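Rakenov — ein Wortschatz der Backwaren

README, Stand 5. Juni 2023

Worum es geht

Rakenov ist eine Sammlung regionaler Bezeichnungen für Brot, Brötchen und süßes Gebäck im deutschen Sprachraum. Angefangen hat das Ganze mit einem Streit am Frühstückstisch: Geetha Amin sagte Berliner, Kyriaki Tsakiris sagte Krapfen, und beide hatten Belege. Inzwischen stehen 396 Einträge in der Tabelle, und es macht immer noch unglaublich viel Spaß, darin zu blättern!

Ein Eintrag besteht aus einem Wort, einer Gegend und einer kurzen Beschreibung dessen, was man auf den Teller bekommt, wenn man dieses Wort am Tresen sagt. Das klingt einfach, bis man zur Semmel kommt. Oder zum Wecken. Oder zum Kipf, der je nach Landkreis etwas Längliches aus Roggen oder etwas Kleines aus Weizen sein kann.

Grundformen

Wir ordnen zuerst nach der Form und erst danach nach Teig und Belag. Ring, länglich, rund und geflochten decken schon sehr viel ab. Gefüllt oder ungefüllt steht in einer eigenen Spalte, weil man das von außen oft gar nicht erkennt.

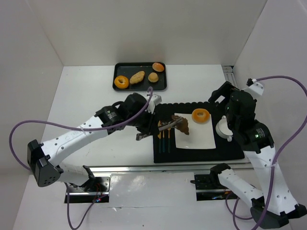
Ring, länglich und zweimal rund auf einem schwarzen Tablett.

Bei runden Stücken lohnt sich ein zweiter Blick auf die Oberfläche. Glasiert, bemehlt, eingeschnitten, gedrückt: Für all das gibt es eigene Wörter, manchmal mehrere im selben Ort. Das Feld oberflaeche darf deshalb mehrere Werte enthalten, getrennt durch Semikolon.

Dateien

woerter.csv — die Haupttabelle, eine Zeile pro Wort und Gegend
quellen.csv — Herkunft der Belege (Gespräch, Kochbuch, Preisschild, Brief)
formen.txt — die Liste der erlaubten Formangaben
notizen/ — alles, was nirgends hineinpasst, darunter Indira Thampis herrliche Sammlung von Verkleinerungsformen

Felder in woerter.csv

wort: Schreibweise wie im Beleg, auch wenn sie schief aussieht
gegend: möglichst kleinräumig; „Süden“ nehmen wir nur im Notfall
form: ein Wert aus formen.txt
teig: Weizen, Roggen, Mischung, Hefe süß, Brandteig, unbekannt
oberflaeche: frei, mehrere Werte möglich
gefuellt: ja, nein, unbekannt
sicherheit: 1 bis 3
quelle: Schlüssel aus quellen.csv

Eine 3 bei der Sicherheit bekommt ein Wort erst, wenn zwei voneinander unabhängige Personen es so verwenden. Bei einer 1 haben wir nur einen einzelnen Beleg, manchmal nur eine Erinnerung an die Großmutter. Diese Einträge bleiben trotzdem drin, es sind oft die schönsten.

Wie die Belege zustande kommen

Den größten Teil haben Aishwarya Poojary und Kavitha Krishnan in Gesprächen gesammelt, 60 davon allein im April. Gefragt wird immer offen, also „Wie heißt das bei Ihnen?“ und nie „Sagen Sie dazu Semmel?“. Wer ein Wort vorgibt, bekommt es fast immer freundlich bestätigt, und dann ist der Beleg wertlos.

Preisschilder sind eine wunderbare Quelle, haben aber ihre Tücken. Filialketten verwenden überall dieselben Namen, und was auf dem Schild steht, sagt am Tresen vielleicht kein Mensch. Solche Belege tragen in quellen.csv den Vermerk „Schild“ und zählen für die Sicherheit nicht mit.

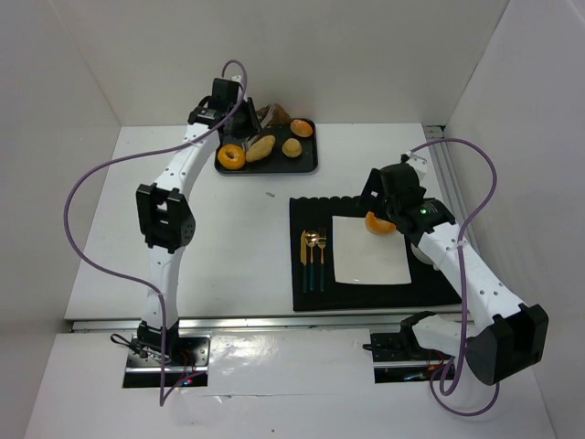 Schwieriger als die Wörter für das Gebäck sind die für seine Teile. Wie heißt das Endstück vom Brot? Knust, Kanten, Scherzl, Ranft, Knäppchen — allein dafür könnte man ein eigenes Projekt aufmachen! Dazu kommen die Wörter für die Stelle, an der zwei Laibe im Ofen aneinanderstießen. Manche unserer Gesprächspartner sprechen da von einer Naht, und das Bild passt gut: eine dünne Linie, wie die Fugen in den Ecken, wo die hellen Wandplatten der Arbeitsfläche aufeinandertreffen. Andere haben ein eigenes Wort nur für die weiche, krustenlose Seite. In der Tabelle stehen diese Begriffe vorerst mit form = teil.

Bekannte Lücken

Die Schweiz ist viel zu dünn vertreten, Südtirol fast gar nicht. Beim Plattdeutschen fehlt uns jemand, der die Schreibweisen prüft. Die Doppeleinträge bei Hörnchen und Kipferl sind bekannt und werden in Version 2 zusammengeführt, sobald klar ist, ob die Krümmung als eigenes Merkmal zählen soll.

Mitmachen

Neue Wörter bitte als Zeile im Format von woerter.csv einreichen oder einfach als kurze Nachricht, wir tragen sie dann ein. Am meisten hilft die genaue Ortsangabe. Widerspruch zu bestehenden Einträgen ist ausdrücklich willkommen — der Eintrag zu Pfannkuchen wurde schon 3 Mal umgeschrieben und ist dabei jedes Mal besser geworden.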